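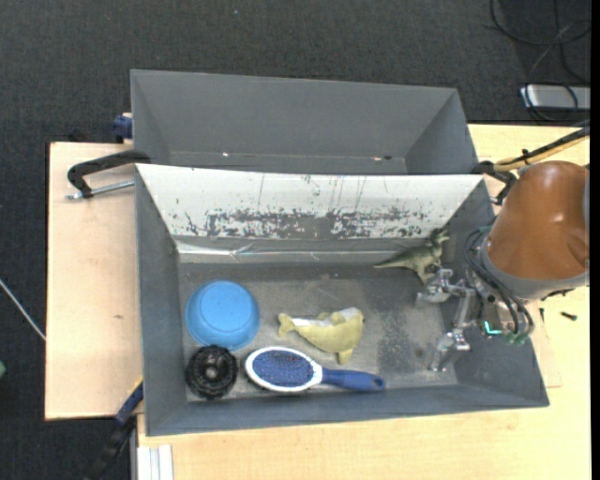
Interpreter desk news, 7/20/23

Quick one this time, I'm between two calls and the Hinds job goes out tonight. Main item is the change to how we book phone interpreters, so please read that bit even if you skip the rest.

Booking by phone

Starting with the new schedule, phone jobs under an hour go through the same form as in-person jobs. No more texting me directly. I know it was faster. But two jobs in February got booked twice and one didn't get booked at all, and the one that didn't was a hospital discharge. The family sat with a nurse and a cousin who did his best. Not OK.

So: form first, then call if it's same-day. The form asks for language, dialect if you know it, callback number, and what kind of talk it is (medical, school, legal, benefits, other). Please fill in the last one. "Other" is fine but write a word or two. An interpreter who knows it's a custody meeting can look over her terms the night before. One who hears it for the first time when the line opens can't.

Dialect matters more than people think. We had a request for "Arabic" from the Cludberg clinic and the patient spoke Sudanese Arabic, and our interpreter that day was Moroccan. They managed but it took twice as long and she called afterward to say she wasn't comfortable with parts of it. She was right to call. If the client doesn't know the dialect, ask what town the person grew up in and put that down. We'll work it out.

The Hinds manual

Done, nearly. 116 pages, English into Vietnamese and Haitian Creole, safety procedures for the cold storage building. Lachlan Cartwright did the layout and it looks good, better than the English if you ask me. Creole ran long as usual so the tables on the lockout pages had to be split. If you're proofing, check that the step numbers carry over to the second half of each table. I caught a place where they started again at 1.

Also a terms question that went round and round: "supervisor." Three of you had three different words for it in Vietnamese. We're going with the one the workers on site use, which the client got for us by asking them. Glossary is updated. Please use the glossary. If you hate a word in it, write to me and we'll talk, but don't swap it in the file without saying so. I spent most of an evening putting one back.

Glossary count

The shared glossary passed 1,024 entries. 601 of those are medical, and the rest is a mix of school and housing with a little court stuff. Housing is the weak spot. If you've done eviction or repair calls lately and had to stop and think about a word, send it in, even without a translation. The English term on its own is useful. "Habitability" came in that way and now we have it in 6 languages.

Names on certificates

This keeps coming up. When you translate a birth or marriage certificate, the name goes in exactly as it is on the original, then the spelling from the passport in the cover note if the client gave us one. You don't fix it. You don't pick the one that looks right. If the stamp runs over a letter and you can't read it, write [illegible] in brackets and tell me. A client had one sent back by the office because we'd filled in a letter we were only pretty sure of. We redid it free and paid for the courier.

Same with dates. Day first or month first, if it's written in numbers and could be either, write the month out only when the document makes it clear somewhere else. Otherwise leave it as it stands and put a note.

Flostilside school evening

Need two people, Spanish and Dari, for the parent evening at Flostilside. It's tables, not a stage, so you'll be moving from teacher to teacher and sitting down a lot of the time. Ten minute slots, they run late. Parking is behind the gym, the front lot fills up. Paid at the in-person rate with the two hour minimum, mileage on top. Somebody asked whether you can bring a trainee. Yes, if they only listen and the parents say it's fine. Ask the parents every time, at each table.

And a reminder for school jobs: if a teacher turns to you and says "tell her that," you go on in first person as normal. You don't need to explain it each time. Once at the start is enough. And if a parent says something under their breath it gets interpreted too. I tell them that at the begining so there's no surprise.

Priltar

The Priltar timesheet app logs people out when the screen locks. They know. Until it's fixed, write your start and end times on paper and put them in when you're home. Please don't guess the end time, clients do check. If you've lost hours because of it, email me the date and the job and I'll add them by hand.

Short things

Headsets: we have spares, the wired kind. Ask. If your client says you sound far away it's probably the laptop mic.

Polish and Tigrinya, still short on both. If you know someone who interprets well and is looking, pass on my email. They do have to sit the language test, friends included.

Invoices by the 5th. After that it's the next run, I can't pull them forward any more.

Sight translation practice is moving to the small room. Bring a form you hated. Last time it was a dental consent and we got a whole hour out of one paragraph.

Ok, have to dial in. Proofs back to me by tomorow noon please, Creole first.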